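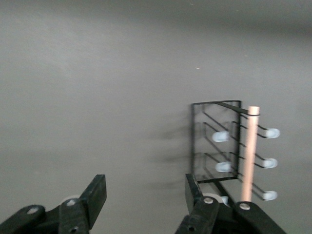
Wanted: a part-time kitchen organizer who gets excited about racks

Trovby, shop and workroom. Part time, starting in October.

Hi! I'm Leidy Valderrama, and I run Trovby, a small shop that sells used kitchen storage. Dish racks, plate stands, pan lid holders, spice shelves, hooks, rails, all the stuff that makes a cupboard work. We also go into people's homes and sort out their kitchens, and that side of things has gotten way bigger than I planned for. So I'm looking for one more person to join me and Hugo Marchal in the workroom and out on kitchen visits.

If you've ever stood in a friend's kitchen and quietly wanted to move their baking sheets upright, please keep reading.

What you'd be doing

Mornings are workroom time. People drop off racks and shelves (or we pick them up), and everything gets washed, dried, checked and put on the shelf with a tag. Wire racks are most of what we handle and they're fussier than they look. You check that the thing stands level on a flat surface, that the prongs haven't been bent in somebody's drawer, and that the little tips on the ends are still on. The black wire one at the top of this page is a nice example of the kind I mean, with three tiers of prongs and pale rounded caps on the tips. I love a stepped rack like that. A missing cap sounds like nothing until you've scratched a customer's favorite platter, and then you'll be fishing around in the cap jar like the rest of us.

Then there's the wood. We keep a bin of dowels in the workroom and use them for all kinds of things: rails for dish towels, dividers in deep drawers, the bar across the inside of a cupboard door. You'd be cutting them to length with a hand saw, sanding the ends and giving them a coat of oil if they're going anywhere near a sink. I can teach you all of that in one morning, so don't let it put you off if you've never held a saw.

Afternoons are often kitchen visits, two or three a week. You and I (or you and Hugo) go to someone's home, take everything out of the cupboards, wipe the shelves, and talk through what they really cook. Then it all goes back in a way that makes sense for them. Most people have too many lids and nowhere to put a cutting board. It's pretty physical work, lots of crouching, and you will end up with crumbs on your knees.

Last year 777 pieces came through the workroom, and so far this year we're already at 878, so you can see why the two of us are a bit stretched! There's also the stock book, which I want to be up front about. Every piece gets a line: what it is, what size, what's wrong with it, what shelf it's on. Hugo started it, and it's kept by hand in pencil. If you have beautiful handwriting we will be thrilled. If you have readable handwriting we will also be thrilled.

Who I'd love to hear from

You don't need experience in a shop. I came to this from school cafeterias, and Hugo used to hang wallpaper. What matters a lot more to me is that you like handling ordinary household things and notice when one of them wobbles. You should be comfortable going into strangers' homes and being kind about what you find there. I've seen a cupboard with 51 mugs in it and the owner was already embarrassed enough, she really didn't need a comment from me. (We got it down to a number she was happy with, and she kept the ugly ones, which I respected.)

You'll need to be able to lift a full box of pans and be on your feet for most of a shift. A driver's license would be great but I won't turn you down over it, we can work the visits out between us. Spanish or French is a plus with some of our regulars.

Please tell me if you have a skin problem with dish soap or oil. We've got gloves in every size and it won't count against you, I just want to have the right ones in.

Hours and pay

Four days a week, 9 to 3, with a half hour paid lunch. Pay is $966 every two weeks to start, and we'll sit down after three months and look at it again. You get paid time off from the first day. Visits sometimes run past 3 and when they do you get paid for it, no arguing. You can also take home one piece from the shelf each month, and I should warn you that your kitchen is going to fill up fast.

The workroom is at the back of the shop. There's a big sink, a long bench, good light until late in the day, and a radio that we take turns with. It gets chilly in winter, so bring a sweater. The shop has one step up from the street and the workroom is level after that. If that's a problem for you, tell me and we'll figure something out before you come in.

How to apply

No cover letter, please. I never know what to do with them. Send me a short note through the contact form on the Trovby website, or just drop one off at the counter, and tell me:

Your name and how to reach you
Which four days would suit you best
Any work you've done with your hands, paid or not
The one thing in your own kitchen that's stored in the wrong place and why you haven't moved it yet

That last one is my favorite part and I read every single answer. Mine is the colander. It lives on top of the fridge and I have to get a chair.

I'll write back to everyone, even if it's a no. If it looks like a good match I'll invite you in for a paid trial morning, where you'll wash and check a few racks with me, sand a dowel or two, and have lunch with us. You don't need to dress up. Closed shoes, and sleeves you can push past your elbows.

I'd like to have somebody settled in before the holidays, when everyone suddenly wants to find their roasting pan. If you have a question before you apply, come by the shop after 3 when the bench is cleared off and I've got time to talk. Hugo can answer most things too, but he'll try to show you the stock book.

Leidy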